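Winter notes from the hall: floors, shoes and the new timetable

The main floor at Fitodance reopens in December 2022 after being sanded and sealed over the summer and autumn. Work started in June and took longer than planned, mostly because the sealant from Collodar arrived in two deliveries. The old finish had worn through near the doors and along the mirror wall, and dancers had been complaining about slow turns on that side for years.

A few points for anyone coming back. Street shoes stay in the entry hall. Suede soles are fine, and so are jazz shoes and clean socks. Please do not use rosin or talc. Both get into the grain and are hard to remove. If you need to mark a position for rehearsal, use cloth or paper tape and take it up the same evening.
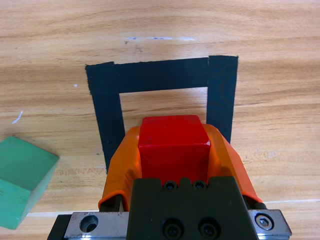 Black tape on a light wooden tabletop.

The beginners' class moves to the small studio and is limited to 4 couples until spring. The Skalilance group keeps its evening slot and will share the main floor with the folk dancers from Sarıgül, who are preparing a longer program for next year. Both groups have asked for more storage, and the cupboard under the stairs has been cleared for them. Label your bags.

We are often asked how to look after wood at home. Our advice is the same as for the hall - sweep first, then use a damp cloth that has been wrung out well, and wipe along the grain. Skip the steam mop. Test any oil or wax on a spot that does not show.

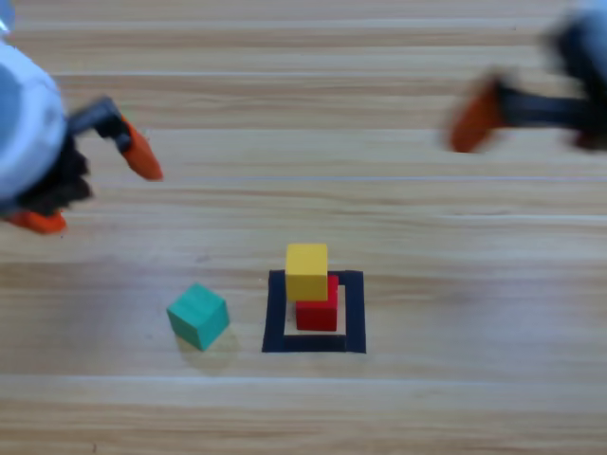 Pale planks with the grain running lengthwise.

The floor fund now stands at 832 dollars, after a gift of 456 from the autumn social. We hope to reach 2000 before the stage steps are repaired. Envelopes are at the front desk, and the winter timetable is on the board next to it.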